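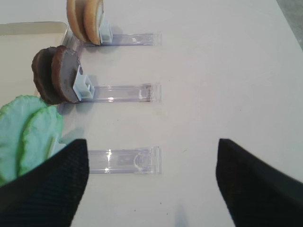
Does an allotment letter from the old district land office still count for anything? My uncle farmed a piece on the Romaniuk estate outside Kodbridge for 20 years, had the letter, paid the ground rent. He passed, my aunt carried on paying. Now the family that used to own the estate says the goverment withdrew all the letters and they want her off after harvest. I'm laying out her papers for the legal clinic and trying to work out what goes first. The letter? The rent receipts? She never got anything in writing saying the letter was withdrawn. Just a man at the gate on Tuesday with a photocopy he wouldn't leave with her. Clinic is in October and I don't want to waste the slot.

Also the receipts are in my uncle's name right up to the end, even the ones she paid. Is that a problem?

Posted by aunties_corner

Ihor Skoryk
Went through nearly the same thing over by Skarkex. Letter goes first. Then receipts, oldest to newest. Then death certificate and marriage certificate, those two tie her to his name, so yes the name thing is a problem but a fixable one.

Bigger point — a letter being "withdrawn" in a news report or by a man at a gate is not the same as her being served. In our case the office had to send notice to the person on the land and give them a chance to object. Ours was never sent and the judge put the whole thing on hold. Might be different in your district, ask the clinic that exact question: was notice served, on who, and when.

Go to the land office and ask to see the file. Ask for a stamped copy of everything in it. They told me to come back 2 times before I got it. Keep going. And she should keep paying the rent. If they refuse the money get the refusal in writing, or take someone along who'll sign a note saying they saw it.

Do not let her sign anything at the gate. Not even for "recieved".

mapleditch
The old owners always get it back in the end, look at Cunport. 92 families there and the politicians all said they were safe. Get what you can for the crop and move on is my advice.

Ihor Skoryk
Cunport was a different thing, those people had no letters at all, they were on there on a verbal promise from the councilor. Please don't tell someone with a paper to leave.

tenantrow_3
Not a lawyer. Check the back of the letter, ours had conditions typed on the back and one was about transfer to a spouse. Half the people on our road had never turned it over. If it has a line like that she may only have needed to register the change, and the clinic can tell you if it's too late for that.

Also ask about the crop separate from the land. Even where people lost the land they were sometimes let back in to harvest what they planted. Write down what's in the ground now, which field, date planted. Get a neighbor to sign it.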